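Do I Need a Water Softener, or Did a Salesman Need Me to Have One

I have now lived in hard water country for eight years, and in that time I've been told my pipes are dying by a flyer, a plumber and a booth at the home show. The pipes are fine. The kettle gets crusty and I pour vinegar in it.

So when Sornon offered a free water test in May, I said yes mostly to see how it was done. The man put two drops of something in a tube, the water turned color, and he made a face. Then came the quote for a Dasport unit, plus 138 dollars a year for a service plan I would "probably want." I asked what happens if I skip the plan. He said people usually don't skip it.

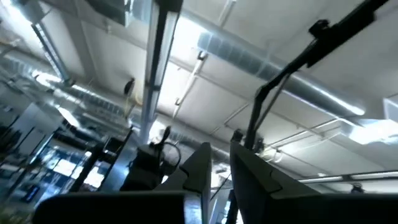

A reader in the next town over wrote to tell me I'm being stubborn, that her Dasport has run for years without trouble and her towels are softer. Maybe so. She also said she never had her water tested by anyone who wasn't selling something, and that's the part that bothers me. Pravoretti does the same free test, by the way, and their number for my kitchen tap came out quite a bit higher than Sornon's. Same tap, same morning.

I've mailed a sample to a lab that doesn't sell softeners. If it comes back terrible, I'll say so and go shopping. Until then I'm buying vinegar, the big jug.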